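Pistside Band Sort

README, revised 2024-11-15
Maintained by Parvaneh Shahbazi and Younes Mahrous

Pistside is a set of recordings of one small tidying job: loose rubber bands on a table, sorted by color into plastic bins. The bands are orange, green and blue. The table is pale wood, and the bins are the open kind, the orange one with a slot at each end for carrying.

Bands and bins on the table:

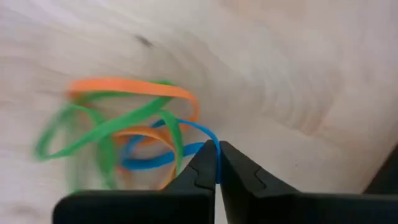
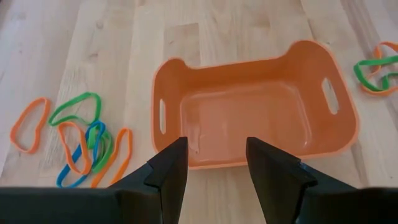
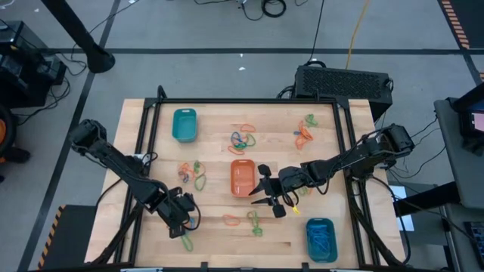 The set holds 225 recordings in 16 folders, one folder per sitting. Folder names give the sitting number and nothing else. The first sittings were done in September by Amr Zerouali, and the later ones by Yuxi Luo.

The bands

All the bands came out of one mixed bag bought from Benmoussa, a stationery wholesaler. They are flat and fairly wide, and they do not hold a round shape once dropped. Some land as open loops, some fold over, and a good many catch on their neighbors. We did not straighten them before a sitting. A handful was let fall on the wood and left as it lay.

Greens vary from one band to the next. Some lean toward teal, and on a dull day these can be mistaken for blue. For the labels, anything that leans toward teal counts as green. Abdelghani Belhaj checked the labels against the bands themselves, and his notes are in the file named colors.txt.

A band that snapped was thrown out and replaced from the bag. Bands that had gone sticky were kept.

The bins

The bins are made by Skekmont and are light enough to slide if pushed. Their positions change between sittings and sometimes within one. A bin may start empty or may already hold bands from an earlier round — check the start note before assuming anything. The color of a bin is not a reliable guide to what belongs in it. The start note gives the pairing.

What counts as sorted

A band is sorted when all of it is below the rim of the correct bin. A band hanging over the rim is marked "partial." A band pushed out through a handle slot is marked "out," even if most of it is still inside. Two bands lifted together are labeled as a pair, and the pair is marked "mixed" if the colors differ.

Knots are left alone. If two bands of different colors are knotted together, the knot stays on the table and the round ends without it.

Known problems

Labels in 3 folders (04, 09 and 11) were made before the "partial" mark existed. In those, a band over the rim is listed as sorted. Yuxi has redone folder 04 and the other 2 are still to do.

The grain of the table has a few dark marks. Early label files list some of these as bands. Please report any that remain.

Start notes are missing for folder 13. The pairing there has to be worked out from the end of each round.

Use

Free for teaching and research. Please credit Wisis, where the work was done, and send corrections to Younes with the folder number and the round.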